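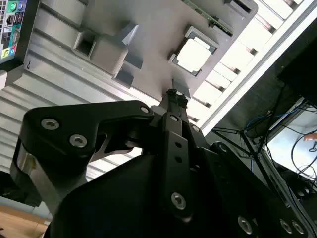 **Will taking part help management decide how many people to let go?**

Your answers don't go to management, at Ikthorpe or anywhere else, and we turned down money that would have come with that condition. The report goes to everyone on the same day, bench staff included. What a company does after reading it is out of our hands, and you should weigh that before you sign up.

## Call for participants: bench work alongside robot cells

We are looking for 40 people who build, repair or strip desktop computers and workstations for a living, in a shop where a robot arm has taken over part of the job or is about to. Processors, memory, drives, cables, whatever it is you used to do by hand and now do some of the time, or set up for the arm to do.

Most of what gets written about this kind of work comes from the people selling the arms. It says the robot takes the dull part and the technician moves up to something better. Maybe. We have talked to enough technicians in Clarkport to doubt it. One told us her dull part was now loading fixtures and waiting. Another liked the change a lot and was annoyed that we sounded surprised. We would like to hear from both sorts.

The questions we care about are small ones. Who straightens a bent pin when the arm was the last thing to touch the socket? Who gets written up for it? When the cell stops in the middle of a board, are you allowed to finish by hand, or do you have to stand there until somebody with a login shows up? Does the time you spend putting parts into holders show up anywhere as work?

We also want to know about training. "Upskilling" is a word we have read in a lot of brochures, and we'd like to find out how many hours of it took place, on whose time, and whether your pay moved.
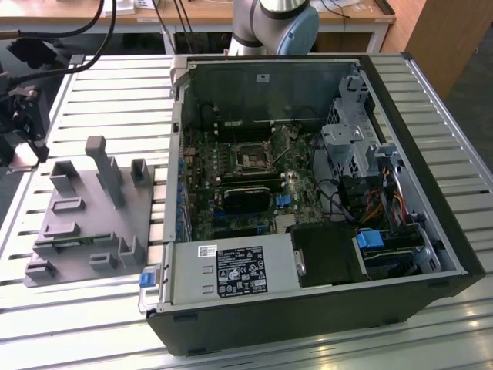 ## Who can take part

- You have done bench work on desktops, workstations or servers for at least a year.
- Your shop has a robot cell on the floor, has had one and dropped it, or has told staff that one is coming.
- You are 18 or older and can talk with us in English.
- Temps and agency workers are welcome. So are people who left or were laid off after the cell came in.

You can't take part if you hire, fire or set schedules for bench staff. Lead techs who also work a bench should write and ask. We can't accept anyone employed by a company that sells or installs the cells.

## What we ask of you

There are two interviews, one now and one after the summer, plus a short work diary for one week in July. Together they come to 156 minutes if you keep the diary brief, and you may keep it as brief as you like. Interviews are by phone or in person in Clarkport, and we can do evenings or Sunday.

Please don't send us photos, manuals or logs from your workplace. They could get you in trouble and we don't need them.

You will be paid $98. Half is paid after the first interview and the rest after the second. If you quit partway you keep what you have been paid, and you don't have to say why.

## What we can't promise

We can't promise the study will change anything. A study like this can describe a job getting worse and still be quoted in a slide deck about efficiency. We also can't fully hide you if your shop has four benches and you are the only one on nights. In that case we will show you every line we plan to use and you can strike any of it.

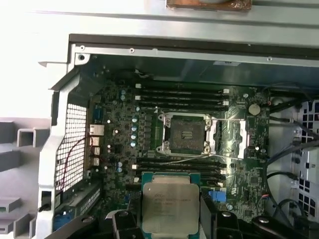 **Aurel Mocanu**
Lead Interviewer, Drenlow Work Study

I did bench work myself before I did this, mostly memory swaps and dead power supplies, so you won't need to explain what a retention lever is. You may need to explain your cell to me. I have watched a few run, and watching for an afternoon tells you very little about what it's like to work next to one for a year.

I'm not neutral, and I would sooner say so here than have you find out halfway through a call. I think most shops buy first and ask the bench later. If your experience says otherwise, I want it on the record in your words, and a second interviewer reads every transcript to check that I haven't leaned on anybody.

## How to sign up

Call or write to the Drenlow Work Study office in Clarkport from your own phone or a personal email account, please, and not from one your employer can read. Give a first name, the kind of work you do and a good time to reach you. Leave out your employer's name for now. I'll call back, go over the consent form with you, and answer questions. Nothing is recorded on that first call, and you can still say no at the end of it.

Sign-up closes when all the places are filled or at the end of June, whichever comes first.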